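From: Torunn Tveit
To: Clanemari house list
Date: May 6, 2022
Subject: Re: [clanemari] Drying rack in the sink or beside the sink?

Dear all,

Dinesh Kandasamy wrote:

> Hello everybody,
> we are four weeks in the new kitchen now and I still find the drying
> rack in a different place each morning. Sometimes it is on the worktop
> with a tea towel under it, sometimes it is on top of the cooker (please
> don't), and once it was on the windowsill. The worktop is white and
> very glossy and it shows each drop when the water dries. I spent a
> quarter of an hour with vinegar to get one ring away.
> Can we agree on one place for it? And does anybody know if pans are
> allowed in the dishwasher or not? I was told two different things.
> Dinesh

Thank you, Dinesh, for bringing this up. I have used the kitchen much in the last two weeks, as my shifts are early and I cook in the afternoon when it is quiet, so I have tried some different ways and I would like to tell what I found. Please excuse me if it becomes long.

First about the worktop. I agree with you about the marks. They are worst in the corner beside the sink, where the light falls on them. Vinegar works, but Emlyn has told me that we should not use it along the gold strip at the back, and he has it from the fitter. For that part I take warm water with one drop of washing-up liquid and then I dry it with the blue cloth. The green cloth is for the floor. I write this again since both cloths were hanging on the same hook yesterday.

Now the rack. With a towel under it on the worktop, the towel is wet after one dinner and it stays wet until the evening, and then it smells. I also tried the plastic tray from the old kitchen, but it is too short and the water runs over at one side. After this I began to put the rack inside the sink, at the right end. The sink is large enough for it. You can still wash a big pot in the left part, and what drips from the plates goes to the drain and not on the worktop.

There is one thing to be careful with. The strainer is close to the corner of the rack, so if you push the rack too far to the left it will stand on it and it rocks. Push it completely to the right until it touches the wall of the sink. Then you can lift the strainer out with two fingers when it must be emptied, which I ask everybody to do after rice.
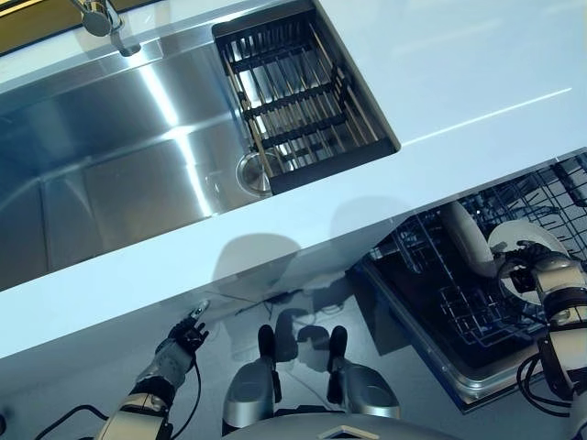
Rack at the right end of the sink, with the dishwasher open below.

About the dishwasher. I read the booklet, it is in the drawer under the kettle, and it is the model 2409 from Parnum. In our booklet the steel pans are allowed, but pans with a coating are not, and also no wooden spoons and no knives with a wooden handle. Raghavendra's black pan is a coated one, so please wash it by hand and put it on the rack. Big plates go in the lower rack between the tines, with the dirty side to the middle. Please do not lay bowls flat on top of the plates, they come out full of water.

When you unload, take the lower rack first. I did it in the other order for a long time and the water from the cups fell down on the dry plates – a small thing, but then you dry everything two times. And please do not leave the door down when you go to eat. It is low and it is grey there on the floor in the evening, and my shin has found it already.

Zdzisław asked me on the stairs if we could buy a second rack for the cups. I looked in Gowda on the corner and they have one that folds, but I do not know if it fits beside ours. If somebody has a tape measure, could you measure the sink inside, from left to right, and write it here? I will go to the shop next week in any case.

So my proposal is: rack in the sink, at the right end, and nothing left to dry on the worktop over night. If you have a better idea or if it is not practical for you, please write before the house meeting.

Kind regards,
Torunn
(second floor, Sodulberg side)

P.S. The lid of the large glass box is missing. It is a round one with a small crack. I would be glad to have it back.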